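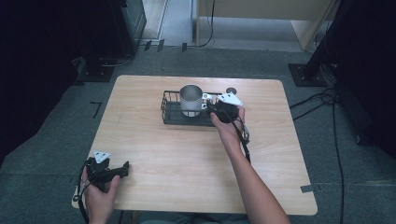
Last updated: Tue 5 July

Diary of the Clinical Services Manager, Odus Hearing and Balance Clinic

The morning began with the weekly meeting on waiting times. The clinic has 66 patients waiting for a first appointment in audiology, and the longest wait now stands at 14 weeks. The target remains 12. The consultants accepted that the figure had improved since April but asked that it should not be presented to the board as a success until it has held for a full quarter. I agreed, and the report will be worded accordingly.

Femi Ogunleye then gave an account of the new arrangements for children who are referred by their school after failing a hearing check. Under the old system the referral letter went to the main hospital post room, was opened there, and came across to us by internal mail. Letters were arriving up to nine days after they had been signed. Schools may now write directly to the clinic office, and the letter is entered on Lumbao the same day. There was a question about letters sent without a date of birth. These are to be telephoned back to the school and not returned by post.

I spent the rest of the morning on the directory. The clinic's public entry still listed a surgeon who retired in the spring, and it gave the old number for the balance service, which has been ringing in an empty office. Three patients have mentioned this in writing. The entry has been corrected on our own pages, and a request has gone to the two outside listings that copy from us. One of them replies promptly. The other has not answered since April, and I have written again, this time by recorded post.

The correct details are as follows, and reception has been asked to keep a copy at each desk. Appointments for ear, nose and throat are made through the central booking line. Audiology and hearing aid repairs are booked at the clinic itself, in person or by telephone, between half past eight and four. The balance service sees patients by referral only.

Lunch was taken late. A gentleman had come without an appointment, having lost his hearing on one side overnight, and reception quite rightly did not ask him to sit and wait for the duty clerk. He was seen by the registrar within twenty minutes and given treatment. I have recorded this here as the walk-in guidance was changed only last month, and it is proper to note when it has been followed. Sudden loss of hearing is to be treated as urgent on every occasion, whatever the state of the list.

In the afternoon there was a visit from Clostis about the sound booths. The smaller booth has had a fault in its door seal for some time, and tests carried out in it have had to be repeated in the larger one when the corridor is busy. Their quotation for a new seal and frame is £2592, with the work taking 2 days. This is higher than I had hoped. A second quotation is awaited from Plaltska, who fitted the booth in the first place, and finance will not release the money without it. Until then the smaller booth is to be used for hearing aid fittings only, and a notice has been put on the door to that effect.

The matter of the earwax service came up once more. General practices in the district have largely stopped offering it, and patients are being sent to us who do not need a surgeon or indeed a hospital. The nurses are able to do the work and are willing, but each session takes a room from the follow-up clinic. I have asked for the numbers by practice before anything further is said. Dr Ogunleye's view – and I think he is right – is that one evening session a week would meet most of the need, provided that the evening reception post is filled. Interviews for that post are to be held before the end of the month. Two of the applicants have worked in a hospital before.

A letter of thanks was received from the daughter of a patient who had an operation on the middle ear earlier in the year. It has been passed to the theatre staff and a copy placed on file.

Still outstanding at the close of the day: the reply from the second directory, the Plaltska quotation, the rota for the last week of July, and the large-print leaflets on tinnitus, which the printer has delivered in the ordinary size and must take back.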